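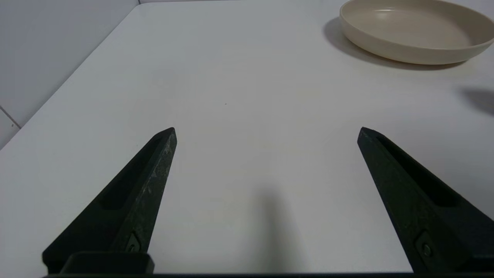

I went to the open day at Ceseo on Monday, mainly because it was a short bus ride and I had the afternoon free. They have the ground floor of a unit on the Oltholm estate, the one with the blue shutters that used to sell tiles. I was expecting a talk with slides. There was a talk, but it was short and most of the time went on the robots.

Nosipho Maluleke did the introduction. She said they work on getting robot arms to handle ordinary kitchen things, plates and bowls mostly, and that the long-term idea is clearing trays in hospital and school canteens. Then we were split into groups of five and taken round.

My group had Libor Pešek, who looks after the grippers. He passed a spare pair of fingers along the row so we could hold them. They were lighter than I thought they would be. A man from Sutherland asked whether they broke often, and Libor said they do get worn, and that he would sooner replace a finger than a plate.

The demonstration was with a shallow beige dish on a white table. The arm starts with the fingers wide open and well back from the dish, then it has to come across, get hold of the rim and carry the dish to a rack. There is a small camera down by the fingers and what it sees goes up on a screen, so you watch the table from the gripper's side. I found that more useful than watching the arm itself. On the screen you can tell how far off the dish still is, and when it's going to come in at a bad angle.

We saw several goes at it. Two were fine. One time it caught the rim and pushed the dish along the table without lifting it, and Libor stopped it and put the dish back by hand. He told us they had done 300 runs with that dish over the past month and 47 of them had ended like that. Flat dishes are harder than cups, he said, as there's so little edge to get hold of.

I asked about speed. It's slow, slower than I would be with a stack under each arm, but it was set slow for visitors. Kamlesh Katiyar from the software side said it can go quicker and they don't let it with people leaning over the barrier.

Tea was upstairs afterwards. I talked to Precious Mokoena, who I used to know from Nakthorpe and who now does their testing two days a week. She says there's another open day planned for October, with two arms working at one table. I've put my name down.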